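Setting Up Chat and Comment Filters

These steps apply to server owners running Tallow on a Cakgate community. You need owner or moderator rights. Players already connected will keep the old rules until they rejoin.

1. Open the server panel and select Community, then Filters.

2. Choose a base list. Mild blocks slurs and threats. Strict also blocks common insults and their usual misspellings.

3. Under Scope, tick the channels the list should cover. Voice channels are not filtered.

4. Set the strike limit. The default is 3. A player who reaches the limit is muted until a moderator reviews the case.

Note: Strikes from match chat and forum comments are added together. To keep them apart, clear the box marked Shared Count.

5. Add your own terms in the Custom field, one per line. The field holds up to 50 terms. Character names and quest titles that contain a blocked word go in the Allow field.

6. Press Test and paste in a few lines from a recent log. Blocked words show in red.

7. Press Save.

Caution: Saving replaces the previous list. Export the old one first if you may need it again.

Changing the list during a live event

Avoid switching from Mild to Strict while matches are running. The new list is applied to stored messages as well, and strikes may be issued for posts that were allowed at the time. Pause strikes before you save, and turn them back on when the event ends.
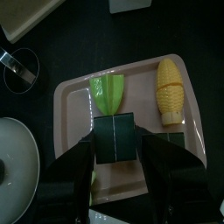
Hauke Wunderlich: Pausing strikes also pauses reports on our server. We had to turn Reports back on by hand under Community, Alerts.

Note: This applies to version 2 of the panel. In earlier versions, reports and strikes share one switch and cannot be set separately.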